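Dollura | Serviço de Espaços Comuns
Tempo de leitura: 6 min
Última atualização: 12/08/2023

1/ A Dollura divulga neste fio as orientações revistas para a arrumação das bancadas de uso comum do edifício Nowicki. As orientações substituem as que foram afixadas em julho e aplicam-se a todos os pisos, incluindo a sala 303.

2/ O texto foi preparado por Celina Walczak, do Serviço de Espaços Comuns, e revisto por Przemysław Makowska. Integra o programa Ellov, que reúne as regras de utilização de copas, bancadas e armários partilhados.

3/ O ponto que suscitou mais pedidos de esclarecimento foi o das embalagens pequenas e estreitas. São leves, tombam com facilidade e tendem a espalhar-se pelo tampo quando não lhes é atribuído um lugar. As publicações seguintes tratam sobretudo deste caso.

4/ Para estas embalagens recomenda-se a estante dobrável de três níveis, colocada num dos cantos posteriores da bancada. Pode ficar ligeiramente em ângulo, com a frente voltada para quem utiliza o espaço. Não é necessário encostá-la à parede em toda a largura.

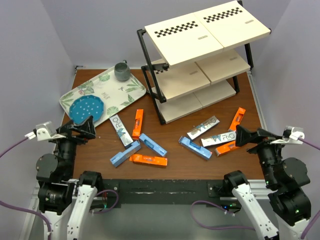
Caixas estreitas em branco e prateado, laranja e azul-claro sobre o tampo. À direita, a estante dobrável de três níveis; à esquerda, a bandeja com a caneca.

5/ Antes de arrumar, convém retirar todas as caixas da estante e juntá-las no tampo. A separação faz-se primeiro por cor da embalagem e só depois, se for caso disso, por tamanho. Caixas iguais ficam juntas, com a mesma face voltada para a frente.

6/ A separação por cor foi objeto de discussão. Alguns serviços preferiam a ordem alfabética. Manteve-se a cor porque as bancadas são utilizadas por pessoas de equipas diferentes, que nem sempre conhecem os produtos pelo nome.

7/ Distribuição recomendada:
Nível superior: embalagens de uso diário.
Nível intermédio: embalagens de reserva, já identificadas.
Nível inferior: artigos de uso ocasional, deitados.

8/ Quando existam só três grupos de embalagens, pode atribuir-se um nível a cada grupo. É a solução adotada na sala 303. Nesse caso, solicita-se que a ordem escolhida conste da ficha da bancada, para que seja respeitada por quem vier depois.

9/ As caixas estreitas devem ficar deitadas, paralelas entre si, com o lado mais comprido no sentido da profundidade da prateleira. Não devem ultrapassar o bordo da frente. Se uma caixa não couber sem ficar saliente, passa para o nível de baixo.

10/ Não se recomenda empilhar. Duas camadas são toleradas no nível inferior, desde que a camada de cima seja de embalagens iguais às de baixo. No nível superior pede-se uma única camada.

11/ Nas estantes cujas prateleiras são formadas por duas tábuas, a junta deve permanecer livre. Caixas pousadas sobre a junta podem impedir que a estante seja fechada corretamente, e já foram devolvidas ao armazém Odesa peças com as dobradiças forçadas por este motivo.

12/ Para fechar a estante: retirar todos os artigos, começando pelo nível superior; verificar que não ficou nada sobre as tábuas; dobrar sem pressionar. Caso se sinta resistência, deve parar-se e contactar o serviço.

13/ Quanto às bandejas. A bandeja grande fica no canto posterior oposto ao da estante e pode ser colocada na diagonal, se isso deixar mais espaço livre à frente. Destina-se a canecas, copos e peças soltas de loiça. Não serve para guardar embalagens.

14/ As canecas pousam-se junto à extremidade da bandeja mais afastada de quem trabalha na bancada. A orientação da asa é livre. Houve quem pedisse uma regra para a asa; o serviço entendeu que não se justificava.

15/ Bandejas estampadas são aceites. A questão foi colocada por escrito por duas equipas, dado que a norma anterior mencionava apenas bandejas lisas. Essa menção foi eliminada. Folhas, flores e pássaros são bem-vindos nas bancadas do edifício.

16/ O centro do tampo é zona de trabalho e não de arrumação. O que ali for pousado durante uma tarefa deve regressar ao seu lugar no fim. A regra vale também para intervalos curtos, quando a bancada fica disponível para outra pessoa.

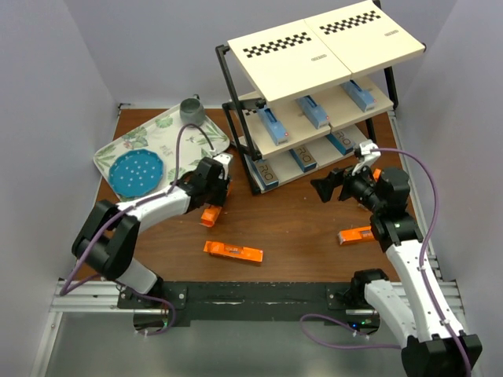 17/ No que respeita à limpeza, pede-se um pano macio, pouco húmido, passado no sentido do veio quando o tampo tiver acabamento a imitar ou a mostrar madeira. Os produtos abrasivos continuam excluídos. A bandeja levanta-se para limpar; não se contorna com o pano.

18/ A estante limpa-se aberta e vazia. Nos modelos com faixas ou logótipos impressos nas tábuas, não se deve esfregar a impressão. Se a tinta começar a sair, comunique-se o facto ao serviço, indicando o piso e a bancada.

19/ Embalagens vazias não permanecem na estante. Esta indicação já constava do texto de julho e foi a menos cumprida, segundo as notas recolhidas por Celina Walczak nas visitas aos pisos. Uma caixa vazia ocupa o mesmo lugar que uma cheia e induz em erro quem faz a reposição.

20/ A reposição é feita a partir do armazém Odesa, mediante pedido. Solicita-se que não sejam pedidas quantidades superiores às que cabem na estante. O excedente acaba invariavelmente sobre o tampo ou dentro da bandeja.

21/ Foram impressos 200 exemplares da ficha de bancada, em formato de bolso. Estão disponíveis na receção do edifício Nowicki e podem ser levantados por qualquer pessoa da equipa. A versão digital foi enviada aos 700 utilizadores registados no programa Ellov.

22/ A ficha tem 4 campos: identificação da bancada, ordem dos níveis da estante, lugar da bandeja, data da última verificação. O último campo preenche-se a lápis.

23/ Perguntas recebidas, com a resposta do serviço.

Pode a estante ficar à esquerda e a bandeja à direita? Pode. O que se pede é que fiquem em lados opostos e que a disposição não mude de dia para dia.

24/ Pode usar-se uma estante de dois níveis? Sim, nas bancadas pequenas. Junta-se então o uso diário e a reserva no nível de cima, com as embalagens de reserva atrás.

25/ E se as caixas forem todas da mesma cor? Agrupam-se por tamanho. Se forem também do mesmo tamanho, a questão não se coloca e basta alinhá-las.

26/ É permitido levar a caneca pessoal para a bandeja comum? É permitido durante o período de utilização. Ao fim do dia, as canecas pessoais devem ser recolhidas pelos respetivos donos. O serviço não se responsabiliza por canecas deixadas nas bancadas.

27/ Przemysław Makowska pede que se acrescente um esclarecimento à publicação 9: por «bordo da frente» entende-se o bordo da tábua e não o das pernas da estante, que em alguns modelos avançam um pouco mais.

28/ As equipas que pretendam uma disposição diferente da recomendada devem apresentar o pedido por escrito, com um esquema simples da bancada. Um desenho à mão é suficiente. Os pedidos são analisados pela ordem de chegada.

29/ Os pedidos relativos à sala 303 encontram-se respondidos e não carecem de nova apresentação. Os dos restantes pisos serão tratados pelo mesmo serviço, a quem devem também ser comunicadas peças em falta, tábuas riscadas e dobradiças com folga.

30/ Correção à publicação 21: a receção entrega uma ficha por bancada e não uma por pessoa. Agradece-se a quem levantou mais do que uma que devolva as restantes.

41 partilhas · 17 comentários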